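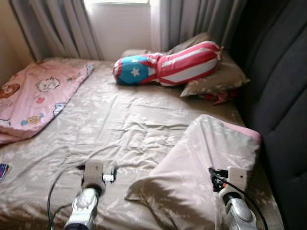 Noltotport公司在普通住宅里收集机器人整理床铺的数据

从六月开始,家务机器人开发商Noltotport在港口城市Porkotholm的住宅里收集数据,内容是卧室里的日常工作:摆放枕头、折叠毯子、拉平床单。公司昨天下午向本报介绍了这个项目的进展。按照计划,一共有70个家庭参加,要收集的示范是2000段。

示范的意思是,由一个人来控制机器的两只手臂,把一件工作从开始做到结束。机器同时记录摄像头的画面和每个关节的位置。以后这些记录用来训练一个学习系统,让它看到一张没有见过的床,也能够自己决定先拿哪一个枕头。公司的工程部门说,现在的系统在实验室里整理床铺的成绩已经不错,可是到了别人的家里,成绩下降得很明显。

下降的原因,公司认为主要是实验室的床太简单。在实验室里,床单是一种颜色,枕头是两个,大小相同,毯子总是放在同一个地方。住宅里的床不是这样。床单有花纹,也有皱纹,浅色的枕头放在浅色的床单上,边缘很难看清楚。有的家庭用长形的圆枕,有的家庭把孩子的小毯子和大人的枕头放在一起。窗户的光线也是一个困难,早上八点和下午四点的同一张床,在摄像头里好像是两张不同的床。

所以,公司对参加的家庭只有一个要求,就是不要提前收拾。操作员到达以后,先检查地面和电源,然后直接在床铺原来的状态上开始工作。床上如果有小的东西,也留在那里。公司的说明书里写道:“请保持您平时的样子,不需要为我们换新的床单。”

不过,据公司说,这个要求执行起来并不容易。在最初的几次访问中,多数家庭还是在前一天晚上洗了床单,并且把枕头摆得很整齐。后来公司把预约电话里的说法改了,不再说“拍摄”,改说“上门工作”,情况就好了一些。

每次访问的时间是半天。操作员两个人一组,一个人控制手臂,另一个人负责记录,并且在每段示范结束以后,把床铺重新弄乱。弄乱也有规定。第二个人要从一张卡片上抽取一种做法,例如把枕头立起来,把毯子推到床的一边,或者把床单的一个角拉出来。这样做是为了避免操作员按照自己的习惯,每次都弄成相似的样子。

一段示范最长是8分钟。超过这个时间,操作员就停止,这一段记录单独保存,不放进训练数据,但是也不删除。工程部门解释说,失败的示范同样有价值,将来可以用来教系统认识什么时候应该放弃,重新开始。枕头滑到地上、夹爪夹住了两层布料、电线碰到了床边,这些情况都有自己的编号。

在各种物品里面,枕头被认为是最难的一种。毯子比较薄,夹住一个角就可以拉动。枕头又厚又软,夹得太浅会滑出来,夹得太深就会把里面的填充物压到一边。操作员现在常用的方法,是先用一只夹爪从侧面轻轻地靠住枕头,让它不移动,再用另外一只夹爪找到枕套的边。这个方法是操作员自己在工作中发现的,六月中旬以后写进了培训材料。

控制手臂的设备由Cokimex公司提供。这家公司原来生产包装机械,2014年开始制造遥控装置。操作员双手各握一个手柄,手柄的阻力会随着夹爪的压力变化。Cokimex的技术人员表示,布料太软,手柄上几乎感觉不到,所以操作员在整理床铺的时候主要还是依靠眼睛。双方正在试验一种更灵敏的传感器,目前还没有决定什么时候安装。

关于住户的隐私,公司制定了几条规则。工作的时候,家庭成员不进入房间。照片、信件和有姓名的文件,由住户自己先拿走。记录在当天晚上传到公司的服务器,住户在三十天之内可以要求删除,不需要说明理由。到现在为止,有三个家庭提出了这个要求,公司说已经全部办理。参加的家庭每次得到一笔补助,具体金额没有公开。

数据的标注工作交给了Antunes工作室。标注员要在每段记录里写明动作的开始和结束,以及被移动的是什么物品。工作室的负责人介绍,最花时间的是给物品确定名称。同样一块布,有人叫毯子,有人叫小被子,也有人叫包巾。工作室为此准备了一份名称表,已经修改到第五版。如果标注员看不清楚是什么东西,就写“小布料”或者“不明”,不可以猜测。

本地的一个消费者团体对项目表示欢迎,同时也提出了疑问。该团体认为,参加的家庭大部分住在城市的新区,房间比较大,床的旁边有足够的地方放机器。老城区的卧室很窄,有的床三面靠墙,这样的房间在数据里几乎没有。Noltotport承认这个问题,并且表示,下一批家庭将优先选择老城区的住户,机器的底座也会换成比较窄的型号。

公司没有公布产品上市的时间。工程部门说,两千段示范完成以后,先要在没有参加过收集的住宅里进行测试,测试的项目是三个:摆好枕头、叠好一条毯子、拉平床单。床罩和被套暂时不在计划里。给被子换被套的工作,操作员曾经试过几次,没有一次在规定的时间里完成。

老城区的报名从下个月开始,有兴趣的住户可以在Noltotport的网站上填写表格。表格里需要写明床的尺寸、床和墙壁之间的距离,以及家里有没有宠物。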